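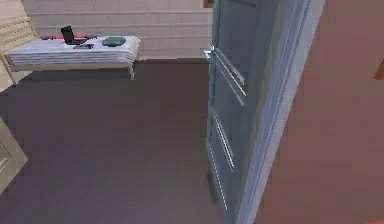 Speaker notes, afternoon session, room 2
When the test kitchen moved into the computer: what changed for the staff at Plotance in Bramora

Opening (speak slowly, wait for the door to close)

Good afternoon. My name is Alžběta Kubíček and I work at Plotance as shift lead in the test department. I am not an engineer. I will speak about the work of people who prepare rooms for a household robot, which we call Nimri, and how this work has changed for us.

Ask: who here has a job where a part of it went to a machine in the last years? Wait for hands.

How it was before

We had two real rooms in the hall, a kitchen and a living room. My team set the objects on the counter, the robot did its task, and we put everything back for the next run. On a good day we made 200 runs. It was standing work, with a lot of bending. Apples had to be bought. Mugs broke. In summer the hall was very warm.

But I want to say also the good side. We were together in one place and we talked during the resets. New people learned by watching the older ones for one week. Please do not skip this part even if time is short.

What we do now

Most of the runs happen in rendered rooms. The program is called Podard. It makes a room with a door, walls, furniture and a counter, and then it puts the objects in. We look at each room before it is used and we decide if it is good, if it needs repair or if it goes away. Last October the team checked 1298 rooms. We kept 1242 of them.

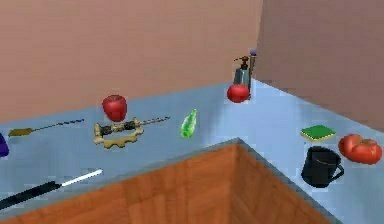 Checking sounds like an easy job. For the first days it is. Then you see that you must make many small decisions. A sponge and a mug on a kitchen counter, this is normal. A drill bit near the apples is strange, but it can happen in a real home when somebody is repairing something. An object that hangs a little over another one without touching it is a different case, because the robot can learn something wrong from it. We had long discussions where the line is. The written rules are now four pages, and the team wrote them, which I am proud of.

Next slide, the table with the old and the new tasks. Do not read it aloud.

What became better

Backs and knees. Sick days for these reasons went down in the first winter. Wissam Harb, who was with us in the hall for many years and could no longer stand for a full shift, is back to full hours. He finds doors that open into a wall faster than anybody else in the team.

The hours are also more regular. Before, when the robot was broken, we waited, and then we stayed late.

What became worse

Eyes and necks. We take a break of ten minutes every hour now, and we had to ask for it twice.

People speak less. Everybody has a screen and headphones. We started to check the difficult rooms together, at 2 p.m., on one large screen. It costs time and management was not happy at first. I think it is the most useful half hour of the day.

And the pay question. In the hall we were in the group of manual work. Checking needs judgment, and for eight months it was paid the same as before. This was corrected after a long negotiation. If you plan such a change in your company, please settle this before the first day.

The number which caused trouble

In the beginning there was a target of 300 rooms per person per week. Everybody reached it, and the quality was bad. People clicked "good" when they were tired. We removed the personal target and we now look at the rooms which come back from the engineers with a complaint. Be ready for a question about this. The figures are on the backup slide.

What is still open

One real kitchen remains in the hall. Three of us go there in turns, and there is always a list of people who want to go. I would like that everybody gets at least one week there per season. The plan for next year is not decided.

Questions. If there are none, start with the one about training time: two weeks for somebody from the hall, four for a person from outside.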